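Demonstration gathering (household robotics)

From the Sallcombe open reference on machines and automation

Demonstration gathering is the practice of having people carry out ordinary tasks through a robot, or through a tool shaped like the business end of one, so that a learning system can be trained on the results. A single recorded attempt is called a demonstration, an episode or, among those who have done too many of them, a go. The practice is old enough to have habits and too young to have agreed on a vocabulary.

The term is usually kept separate from simulation, in which the robot and its surroundings exist only in software, and from trial-and-error learning, in which the machine is left to work things out and somebody else replaces the crockery. Many projects use all three. Demonstration gathering is the one that requires chairs, lunch and a sign-in sheet.

Background

Early factory robots were taught by leading the arm through a set of positions and storing them. This worked well as long as the part being picked up was always in the same place, a condition that factories go to great expense to meet and households do not. A kitchen drawer opened by one family on one morning is a slightly different problem from the same drawer that evening, and a very different problem from the drawer next door.

Learning systems offered a way around this. Shown enough examples of a drawer being opened, a system may pick up what the examples have in common and apply it to a drawer it has not met. The word "enough" has carried a great deal of weight in funding proposals ever since.

Methods

Three approaches are in common use. In teleoperation, a person moves a controller and the robot follows, generally a little late. In hand guiding, the person takes hold of the arm itself and pushes it where it should go, which gives smooth recordings and sore shoulders. In the handheld method there is no arm at all; the operator carries a gripper with a camera attached and does the task at arm's length, like someone retrieving a sock from behind a radiator.

Each has its supporters. Teleoperation records exactly what the robot can do, including all the things it does badly. The handheld method is faster and travels well, but lets the operator make movements no real arm could copy. Hand guiding sits between the two and tends to get the guide's elbow into the pictures.

Most setups store camera footage along with the position of the gripper and how far open it is. A written label, such as "open the cupboard" or "put the cup on the shelf," is added before or after the attempt. Labels written after the attempt are more accurate, and are also where operators record their feelings.

The wrist view

A camera mounted at the wrist or on the gripper sees what the fingers are about to touch. It has the further advantage of going wherever the gripper goes, so that it need not be repositioned for each new room. Its drawbacks are those of holding one's face a few inches from everything. Large objects turn into plain areas of color, shiny metal throws back hard white reflections, and a good part of every picture is taken up by the gripper. 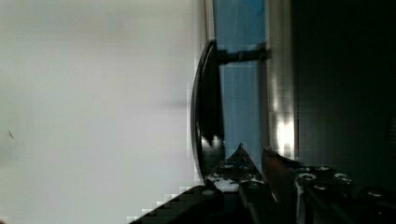 For this reason many projects add a second camera standing well back, which shows the layout of the room and, for long stretches, the operator's shoulder. Whether the second view helps depends on the task. For reaching across a counter it often does. For the last inch before contact the wrist view is generally the one that matters, even when a person looking at it would struggle to say what room it came from.

Compression is a related nuisance. Footage is squeezed to save storage, and smooth edges can come out as little staircases of square blocks. Opinion is divided on how much this harms training. Those who pay for storage tend to believe it does no harm whatever.

The Punance collection

A frequently cited small effort is the Punance collection, recorded in borrowed apartments in the town of Plolville. Its organizers planned 1000 demonstrations across five household tasks and finished with 900, a result they described in their report as "substantially complete." Of these, 266 were later set aside for separate study on the grounds that something had gone wrong in them.

The set-aside group has since attracted more interest than the rest. It includes missed handles, dropped cups, and a number of episodes in which the operator finishes the wrong task very well. Several later projects have copied the idea of keeping such attempts, having noticed that a system trained only on success has no notion of what to do after a fumble. It will, as a rule, carry on as though holding the cup.

Punance used an arm known in-house as Puma, a name that raised hopes regarding its speed. Sessions could last up to 5 hours, with breaks, and the report notes that demonstrations recorded late in a session were shorter and less careful than those from the start. The authors put this down to growing skill. Readers have proposed fatigue.

Quality and variety

The central argument in the field concerns what a good demonstration looks like. One school wants clean, steady movements with no hesitation, repeated until they are nearly identical. The other wants variety - different rooms, different light, different people, some of them left-handed - and is willing to put up with a certain amount of wobble to get it.

In practice, sets that are too tidy tend to produce systems that fail when a chair has been moved. Sets that are too loose produce systems that hesitate, apparently in imitation of the operators. A common compromise is to fix the task and change everything else between attempts. This is known as resetting the scene and takes up a large share of the working day, though it appears in very few funding proposals.

Operators also differ in style. Some approach a handle straight on, others sneak up from the side, and a system trained on both may average the two and arrive at a spot where there is no handle. Modern methods cope with this better than older ones did. Written instructions to operators have grown longer all the same.

Criticism

Critics point out that gathering by hand is slow, that it costs more than anyone admits at the start, and that sets recorded on one gripper do not always carry over to another. Privacy is a further concern where real homes are used. A wrist camera sees little of a room at any one moment, but over an afternoon it sees most of it, and it lingers on the contents of drawers.

Defenders reply that no cheaper source of the same information has been found. Both sides generally say so in the opening paragraph of a request for more of it.

See also

Teleoperation
Imitation learning
Gripper
Wrist camera
Scene reset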